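Holham Old PC Project — end of term report
Nima Azimi
September 6, 2019

What we did

Took in unwanted desktop PCs and tried to work out what was worth keeping. Started in June with 4 machines, all towers, none with a monitor. Budget was £100, mostly went on thermal paste, screws and a decent set of drivers (the screw kind).

Strip down went: side panel off, photos of the cabling, then cooler and processor out. Tower on its side for all of it — much easier to see the board. Cables were the slow bit. We should of labelled them from the first machine and didn't, so had to go back and check which drive lead went where.

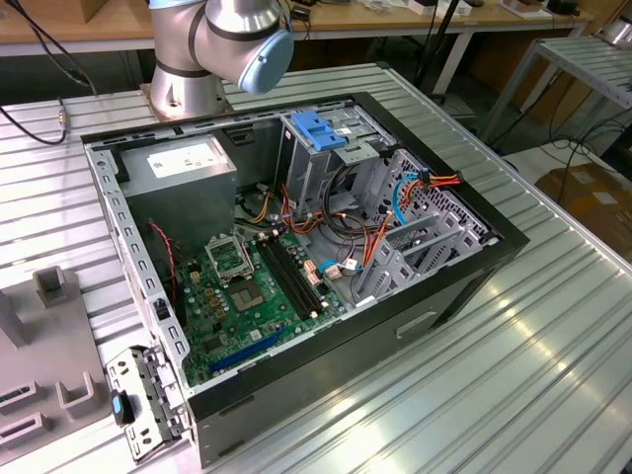
Memory came next. Two sticks passed the overnight test, the rest went in the Randell box for recycling. Power supplies left shut, as per the safety sheet, only tested from the outside.

Problems

Bent pins on one socket, my fault. Straightened three of them, gave up on the last. Also lost a standoff somewhere in the Bech room, still not found.

Still to do

Wipe the drives. Write up teh test results properly — 662 lines of log, mostly repeats. Ronance want the parts list before they'll take any spares so that's first.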